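A small bedroom and the yellow coat

When we moved to Hudilville in July, I have promised myself that the bedroom will be the calm room. It is a small one, so everything in it must be chosen with care. I wanted pale colours, wood, and nothing on the walls.

The bed came first. It is a low one with a white base, and I put a grey sheet on it because white sheets make me nervous with coffee. Then I bought the pillows, in a soft sage green, from the Clollow shop near the station. I paid 85 for the pair and I thought for a long time before I did it. They lie one on the other, so in the daytime the bed looks finished even without a cover.

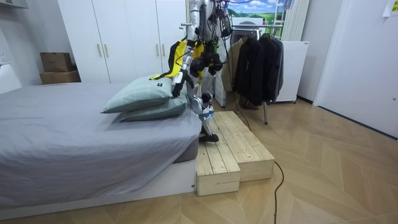 Catríona Heffernan wrote to me after my last post that green pillows on grey would look sad by winter, and that I should get a blanket in rust or mustard before the evenings become dark. I have thought about this, Catríona, and maybe you are right. But at the moment I like it sad.

The steps are the part I get the most letters about. They are pine, with two levels, and they stand against the bed. I left the wood without paint or oil. One can see the knots and the lines between the planks, and it goes well with the herringbone floor, which is also light. Frans Van Leeuwen, who has more patience than me, cut the boards and I held them. It took us five evenings. I wanted to varnish them and he said wait one year, let the wood decide its colour. So I wait.

Now the wardrobe. It is white and tall, with two doors and gold-coloured handles, and I am happy with it, but it does not solve the problem of the coat. Everybody who reads this blog knows the coat by now. It is long and yellow with black trim, and it is the loudest thing I own.
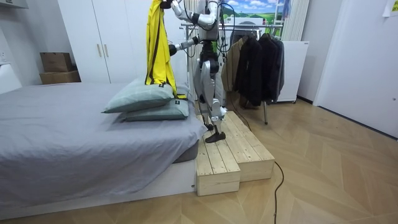
Reading time: 2 minutes

My rule for the coat was simple. It comes home, it goes on the rack. In practice it comes home and it goes on the pillows, and at bedtime I must move it, and then it goes on the steps. My mother would say that a bed is not a chair and a chair is not a wardrobe. She had a rule for each piece of furniture.

I tried a hook on the door at first, a Gilmartin one, very pretty, but the coat is heavy and the hook came down in the night with a terrible noise. After this I tried to fold the coat. It does not want to be folded — the collar stands up whatever you do, and the sleeves slide out again. 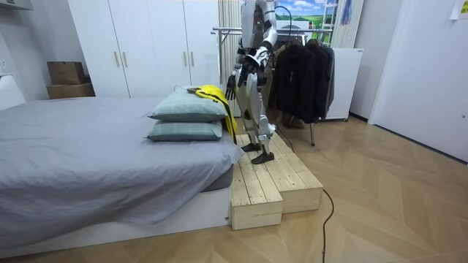 So I am back to the rack, and this time I made more space there. I took away two old jackets and gave them to my neighbour, and the coat has a wide wooden hanger only for itself. I do up the top button before I let go of it, so the shoulders stay in place. The grey sheet I now smooth with my hand each morning, from the pillows down to the corner, and it takes less than a minute.

Next I would like to find a small lamp for the side of the bed. I saw one from Mistovberg with a paper shade, but the cable was too short for my room, and I do not want an extension lying on the floor. If you know a similar one with a longer cable, please write to me.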